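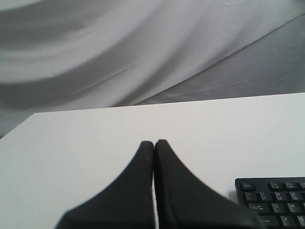
Jevdale: paper forms for residents' parking to be withdrawn in April

Jevdale Council to move parking permits online

Residents of Jevdale will apply for and renew their parking permits through a new online service from April. The council approved the change at its Monday meeting, together with a revised set of charges for visitor permits and a longer period of grace for households moving into the district.

The service has been built on the Zuleo payments system, which the council already uses for garden waste collection and allotment rents. Residents who hold a Zuleo account for either of these will be able to add a parking permit to it without registering again. All others will need an email address and a recent proof of residence.

Paper forms will be accepted until the end of March. Applications received by post after that date will be returned to the sender with a letter setting out how to apply online or in person.

The council received 202 permit applications by post last year, of which over 100 had to be sent back for missing information. The most common omission was the vehicle registration number. The online form will not allow an application to be submitted until all of the required fields have been filled in.

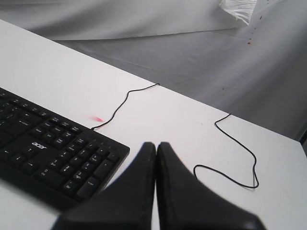 Help for residents without internet access

Residents who are unable to apply online may do so at the council's front desk in Nokel Street, where a member of staff will enter the details on their behalf. Appointments are not needed in the mornings. Afternoon visits should be booked by telephone, and the desk will stay open until 6 pm on Monday throughout the first month.

Holders of a disabled person's permit are not affected. Their permits will continue to be issued by post and will be renewed in the usual way by the social care team.

Carers who visit a resident regularly may apply for a permit in their own name, provided that the resident signs a short statement. The statement can be signed at the front desk or sent as a scan.

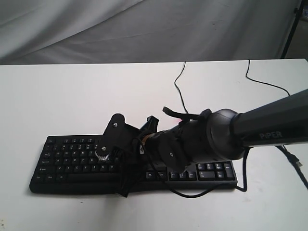 Femke Leemans
Communications Officer, Jevdale Council

Permits issued before the change will remain valid until the date printed on them. No resident is required to exchange a permit early, and no refund will be made on a permit that is given up before it runs out, except where the holder leaves the district.

Under the new charges, the first permit for each household will cost the same as at present. The price of a second permit will rise slightly. Visitor permits, which are now sold in books at the front desk, will be sold singly and may be bought up to the evening before the visit. Unused visitor permits from existing books may be used until the end of the summer.

Households moving into Jevdale will have four weeks in which to obtain a permit, in place of the present two. During this time a temporary notice, available on request, must be displayed in the windscreen.

Lieven Vermeulen, Head of Parking and Highways, told the meeting that the existing arrangements had placed a heavy load on a small team. "Residents have waited too long for a simple renewal," he said. "We expect most applications to be decided on the day they are made, and those that need a closer look to be decided within the week."

Several members asked what would happen if the service were out of use on the day a permit ran out. Mr Vermeulen confirmed that no penalty notice would be issued in such a case and that any notice issued in error would be cancelled.

The council also agreed to consult residents of Agbayani Road and the streets next to it on joining the permit area. Letters will be delivered to each address in the coming weeks, and replies may be made online or at the front desk. The results will be reported to the council before any decision is taken.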